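4. Ajustar la suelta en Ama

Si vienes del capítulo anterior, ya tienes la cámara calibrada y el planificador arrancado. Ahora toca lo que a mí más guerra me dio: decirle al software cuándo abrir los dedos.

1. Abre el panel de Ama y carga el perfil «bolsas». El de «cajas» también funciona, pero con plástico fino te va a desesperar.
2. Pon la altura de suelta en 56 mm sobre el borde del contenedor. Yo empecé más alto y Rafsan Munshi me lo bajó en una tarde.
3. Deja la espera tras la apertura en 266 ms – con menos, el brazo se retira antes de tiempo.
4. Guarda y lanza un ciclo suelto, a velocidad reducida.

Precaución: no metas la mano en el contenedor mientras el panel marque «ciclo activo», aunque el brazo parezca parado. 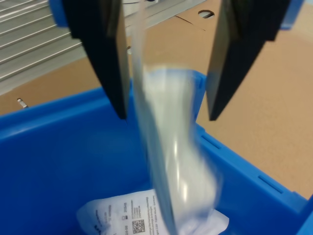
¿Cómo sabe el programa que la pinza ha soltado la bolsa?
Compara la apertura medida de los dedos con la que se ordenó y, después, mira si la máscara de la bolsa ha salido de la zona de agarre en 2 imágenes seguidas.

5. Repite con unas 16 bolsas distintas y revisa el registro. Si ves «suelta dudosa» varias veces, sube un poco la espera y vuelve al paso 4.

Nota: los valores se guardan por perfil, así que cambiar de contenedor te obliga a medir otra vez el borde. ¡A mí se me olvida siempre!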